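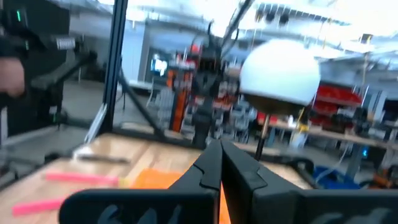
Chia-hao Yen: Before anyone changes the grip settings again, can we talk about who is supposed to answer the alerts? Since March the second shift gets them on the handheld and we don't have the login to clear them. Last night I waited 36 minutes for somebody from days to call back.

Status: Open
Priority: changed from Normal to High
Area: Semora line, bench cells

Reply from support, 7:40 a.m.
Thanks. I split this into two parts so the login problem doesn't get lost behind the gripper problem.

Part 1, false "part not held" stops
The log for cell 2 has 14 stops on the last late shift. All of them came with the fingers closed to a narrow gap, which the Vekley controller reads as an empty grip. Thin parts fall under the limit. The limit was set for the old blocks and was not changed when the thinner parts came in.

Tried so far:
Restarted controller. No change.
Swapped the gripper cable with the one from the spare. No change.
Lowered the closing speed to 800 on the Vekley scale. Fewer stops, but the cycle got slower and the packing side complained.
Put the speed back.

Next step is a separate limit for each part type. Zacharias site did this and sent their file. I have not loaded it yet — their fingers are a different length.

Part 2, access
Clastevine accounts were handed out by job title. When the bench assemblers became cell operators, their titles stayed the same in the HR system, so the accounts stayed view-only. I can't change that from here. I sent it to the plant office with this ticket number.

Chia-hao Yen, 3:15 p.m.
OK on part 1. For part 2, please add that the stops count against our shift on the board. When we did this work by hand a bad part went in the tray and we kept going. Now the whole cell waits and it shows as operator idle time. Two people have asked to go back to hand packing over it.

Reply from support, 4:05 p.m.
Added. I also asked for stops with this code to be logged as machine time until the limits are fixed. The board will still show the old numbers for the days already closed.

Temporary access: one shared clear-only login per shift, kept with the shift lead. It clears a stop and restarts the cycle. It does not open the settings page. Check that hands are out of the cell before pressing restart — the arm goes to its home position first.

Waiting on: plant office (accounts), finger measurements from cell 2 (limits).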